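Re: [cadov-users] Mesh import drops normals after update

Anderson Damasceno wrote on Thu 30 January:
> After moving to the new Cadov build my STL files come in with
> all normals flipped on one side. The old build read the same
> files fine. Is there a setting for this, or do I go back?

Anderson,

There is a setting. Open Import Options, go to the Mesh tab and turn off "Unify orientation on load." The new build has it on by default. It works well on closed parts, but on open shells it picks a side from the first facet it reads and gets it wrong fairly often.

I tested with the Howells bracket, 978 facets, saved as binary STL. With the option on, 38 facets came in reversed. With it off, none did. ASCII files gave the same result.

If you have already saved projects with the bad normals, you don't need to import again. Select the body, run Repair > Flip by Region and set the angle limit to 40 degrees. Then check the edges by hand, especially near fillets. Save under a new name first, as Flip by Region can't be undone once the file is closed.

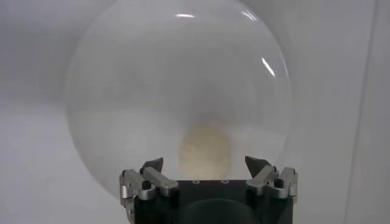

The batch converter ignores the Import Options dialog. For that you need to add orient=0 to the job file, one line per job. I had eight jobs in mine and missed the last one, so check yours before you run it overnight.

The Wosomport plugin has its own reader and is not affected. I haven't tried the Sanden one.

A fix is planned for the March build.

Recent threads in this list
Batch converter and network drives
Units lost on STEP export
Sanden plugin license error
Slow redraw with large point clouds

Contact the list owner | Archive | Back to top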